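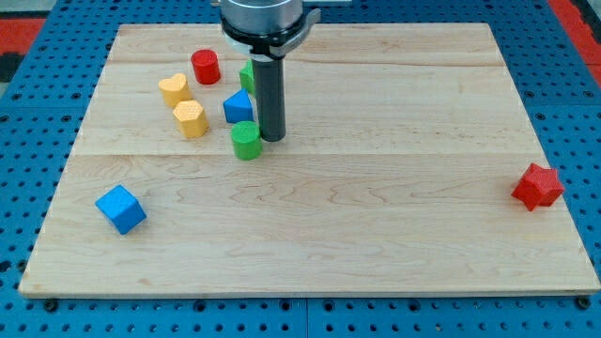 Robot arm and shape blocks on the maple board, Dokirdale open day.

I went to the Dokirdale open day in April, mostly to see the student robotics room. Dorottya Fekete teaches the class, and there are 19 students in it this year.

The job they were working on is called Jakab. The arm has to push a block to a spot picked by the visitor without bumping the others. I picked the red star. Botond Kocsis typed in the target and explained that round blocks are harder to push straight than the cube.

They have logged 749 runs so far. Botond keeps the list in a paper notebook as well as on the computer. The best score is 74 out of 100, set by Dewanti Ong's group with a slower approach speed. Her group now wants to try it with the blocks closer together.

Visitors go in small groups and each slot is 17 minutes, which was enough for two tries and a few questions. The room is on the second floor, past the print shop. Parking is behind the gym, and the cafe closes at 3.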